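Guvel planner notes, 30 November 2025

Short one this time, I'm writing between builds. Kai Hollmann here, filling in on the software section because the person who normally does it is moving house and has no internet.

Main news: the new planner branch is merged. Finally. It's been sitting open since March and I was sick of rebasing it. If you pull main today you get the new one by default. Old one is still there, set planner: legacy in your config and nothing changes for you. We'll keep it for a couple of releases, then it goes.

What's different. The old planner treated every grasp as a point. Gripper goes to pose, fingers close, then we plan the lift as if the arm was still empty. Fine for blocks. Not fine for anything with walls or a rim, or anything carrying something else. The new one attaches the held object to the tool link the moment the grasp is confirmed and carries its shape through the rest of the plan. Sounds obvious. Took ages. The hard bit wasn't the attach, it was everything downstream that quietly assumed the collision set never changed mid-task. Found that assumption in seven places. Seven! One of them was in the logger.

Second thing, tilt limits. You can now put a tilt limit on a held object, in degrees off level, and the planner will respect it the whole way along the path, not only at the ends. Default is 5. Set it to none if you're moving something that doesn't care. If the limit makes the problem unsolvable you get a proper error now with the name of the object in it, insted of the old "no path found" that told you nothing.

Wulum (our test runner, for the new people) has been updated to match. The full tabletop suite is 550 episodes, up from last time. On the legacy planner 191 of those fail somewhere between lift and place. I'm not going to print the new number yet. The first full run had a bad seed file, half the scenes loaded with the same layout and the result looked much too good. Rerunning. Will be in the next issue, good or bad.

Please don't quote the number from the chat. You know who you are.

Perception side, quick. Huto now publishes its object list with a confidence on every entry, and the planner reads it. Anything under the threshold gets a fatter safety margin, not dropped. Dropping things was the old behaviour and it's how you end up sweeping a mug off a table because the detector blinked for one cycle. The fat margins do make cluttered tables slow to plan. Known problem. If you're getting timeouts, raise the budget first before you go fiddling with the threshold, the threshold is doing more work than it looks like.

Also the colour handling bug is fixed, the one where pale objects on a pale surface merged into one blob. Was a plain old rounding error. Sorry to everyone who spent a week retraining.

On the simulated kitchen: it's now the default test room for tray work. The clutter on the table is on purpose, please stop filing tickets to tidy it. Small flat things near the grasp are what break planners and we want them to break here. Shadows are on purpose too. If your detector is calling shadows objects, I'd like to know, but the fix goes in the detector.

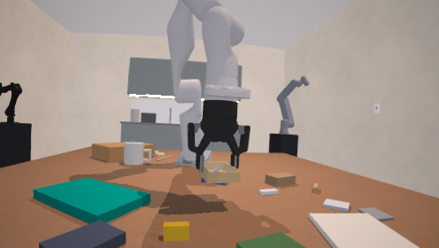

Grasp checks on thin walls are the next job. At the moment we confirm a grasp from finger width alone, and with a thin-walled container the difference between holding it and just missing it is tiny. Triantafyllou branch adds a second check on contact, both fingers, sampled over a short window. It works in my runs. It's also slow and I don't love how it's wired up, so it's behind a flag, contact_check, off by default. Try it if you have a spare afternoon. Complaints welcome, patches more welcome.

Related, loose items in a tray. Right now the planner knows about the tray and not about what's in it. The tilt limit covers you for gentle moves and that's about all. I'd like the contents to be attached as children of the tray so they travel with it in the collision set, with some way of saying "this one can slide". Haven't worked out the sliding part. If you've done this elsewhere and it didn't end in tears, get in touch.

Upgrade steps, for those who skipped to the end:

Pull main and rebuild from clean. Not an incremental build, the message types changed.
Delete your cached scenes. They will load, and they'll be wrong.
Run the short Wulum suite before the long one.
If you've written your own tool link, check it has a parent named in the config. Missing parents used to be ignored, now they're an error.

Docs are behind. The tilt section is written, the attach section is half written, the Huto section still describes the old format so ignore it for now. I'll get to it this week if the rerun behaves.

One last thing, the viewer. Yes the camera resets every time you reload a scene. Yes it's annoying. There's a fix in review and it needs somebody who isn't me to look at it, two files, short. Whoever gets there first, thank you in advance.

Back to the build, it's gone red agian.

Kai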